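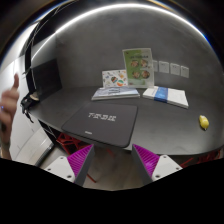 Welcome, and thank you for stopping by before you drop anything in the mail or load up the car. Bondia is a swap library, meaning you bring us books you've finished with and take home books you haven't read yet, and we have put together these answers because the same good questions come up again and again. Most of our members start very small, and that is perfectly fine with us. A couple of books lying flat on a dark round table, like the two sitting behind the big black pad, are plenty to open an account with, and you can always bring more once you've seen how it goes. If your question isn't answered on this page, the contact form at the bottom of our home page reaches a real person who likes to write back.

How does the swap work?

You bring in a book, we look it over, and you get one credit for it. One credit gets you one book from our shelves, whichever one you like, and you keep it for as long as you please. There are no due dates and no fines. If you love it, it's yours. If you don't, bring it back and you'll get your credit again, so long as it's still in good shape.

What does it cost?

Membership is $24 a year, and that covers everyone living at your address. We don't charge for individual swaps. Mailing is extra if you use it, and we pass along the postage exactly as it's charged to us.

What kinds of books do you take?

Nearly everything! Novels, cookbooks, biographies, poetry, travel guides (please, not the very old ones, unless they're charming), picture books, art books and craft books all go quickly. We do have to say no to a few things:

Textbooks and test prep books
Encyclopedias and partial sets
Magazines
Anything with mildew, water damage or missing pages

A name written inside the cover is fine, and so is a bit of pencil in the margins. Some of us rather enjoy finding that. Heavy highlighting is another matter, and those books usually go home with whoever brought them.

My book is big and expensive. Do I still get only one credit?

Large illustrated hardcovers earn two credits and also cost two credits to take home. We tried a more complicated system in our first year, with colored stickers and a chart by the door, and everyone found it confusing, ourselves included. One or two is as fancy as it gets now.

Can I bring a whole lot at once?

Yes, up to 60 books per visit. If you're clearing out a house or helping a relative move, please write to us first so that we can set aside some table space and have somebody on hand to help carry. We go through large drop-offs in the order they arrive, and it can take a week or two for your credits to show up.

Do you have things for children?

We certainly do. The children's room at our Beslow branch has its own shelves, low enough for a four-year-old to browse without help, and board books don't need a credit at all. Take one, leave one, or just take one. We also keep a toy basket so that parents can look around in peace.
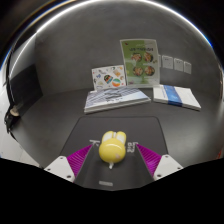

Toys stay at the branch, please, though we know it can lead to some hard goodbyes at the door. If you'd like to give us toys your own children have outgrown, we welcome plastic ones that wipe clean easily and have no small loose parts. We can't take stuffed animals, puzzles or anything that needs batteries.

Where are you, exactly?

We have two branches. Beslow is the larger one and has parking behind the building. Stirkden is up a short flight of steps, with a side entrance that's level with the street - ring the bell there and someone will come around to let you in. Your membership and your credits work at both.

How many books do you have?

At the last full shelf check we had 2,630 across the two branches, and the number wanders up and down with the season. August is our busiest month for drop-offs, and it's a lovely time to come browsing if you like a fresh selection.

Can I reserve a title?

You can put up to three titles on your wish list, and we'll write to you when one comes in. We hold it for ten days. After that it goes back on the shelf and the next person on the list gets a note.

Do my credits expire?

No. One member came back to us after a long time away with 38 credits still waiting, and we were delighted to see every one of them spent.

What happens to books you can't place?

Anything that has sat for a long while goes into the Moschos box, our free cart by the front door at Beslow. Anyone can help themselves, member or not, and you don't need to come inside or sign anything.

This page was last updated April 27, 2021.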